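Groups > Oltora Lane Residents > Meetings > Minutes

Home | News | Meetings | Allotments | Join

Minutes, 2019-07-20, Pillel Hall

Present: Kazimiera Zawadzka (chair), Daniyal Rana (minutes), 26 residents.

1. June minutes
Agreed, after "broad support for the bus change" was struck out. Several people said they had supported no such thing.

2. Route change
Okoro Buses sent a letter and no speaker. The letter says moving the stop to Cendon Road will save passengers time. K. Zawadzka asked whose time. The walk from the lower end of the lane to the new stop is 600 yards, uphill, and the letter leaves this out of its sums.

The company says 392 people answered its survey and most were in favor. D. Rana pointed out that the form was only handed out on board, on the morning runs, and had no box for "leave it where it is." The meeting did not think much of the survey.

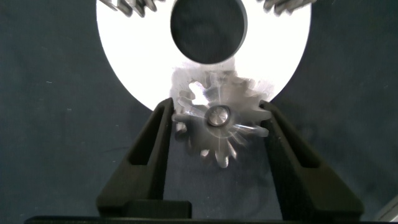 A resident from the top end spoke for the change and said the present stop floods. This was accepted. She was asked if a drain might be cheaper than a new route and said she didn't know. Neither does the company, as far as we can tell.

Agreed: write back asking for the full survey results and the cost of a drain. Daniyal to draft.

3. Hall money
Balance is $859. The quote for new curtains was read out and thought high. Put off again.

4. Any other business
Complaint about bins left out on the lane — same bins as last time. K. Zawadzka will knock on the door, though she doubts it will help.

Next meeting after the summer, date to be set once Okoro replies, if they do.

Contact the secretary | © Oltora Lane Residents | Back to top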